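### 4.2 Collecting the demonstrations

All demonstrations in the Saliba set were recorded by teleoperation at one table, by two operators, over most of December. We had planned on four operators. The other two turned out to have thesis deadlines, a condition our power analysis did not model.

Each episode starts with both arms raised and one object between them. The operator picks a hand, grasps the object, passes it across, and sets it down. We gave no instruction about which hand should go first, hoping for a healthy mix. What we got was a strong preference for the right, followed by a strong preference for the left once this was mentioned at a group meeting. Both phases are kept in the release and labeled as such.

We recorded 2840 episodes and discarded roughly a tenth. Most of the discards were failed grasps in which the operator gave up, sighed, and reached for the reset key. Failed grasps followed by a recovery were kept, and in Section 6 they do more for the policy than any change we made to the network, including the change that took us the longest.

Cups were the hardest category. A small cup leaves little room for a second gripper once the first has hold of the rim, and operators developed private techniques that they were reluctant to describe. Figure 2 shows the two-arm station with a cup in place.

**Figure 2.** The collection station, with a cup between the two grippers. 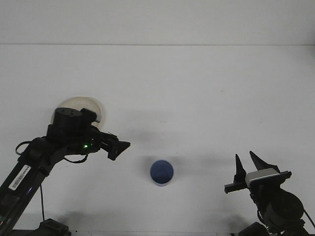 Episodes with cups ran to a median of 14 seconds, and the longest took 42, most of it spent hesitating. We did not trim the hesitation. The policy learned it faithfully.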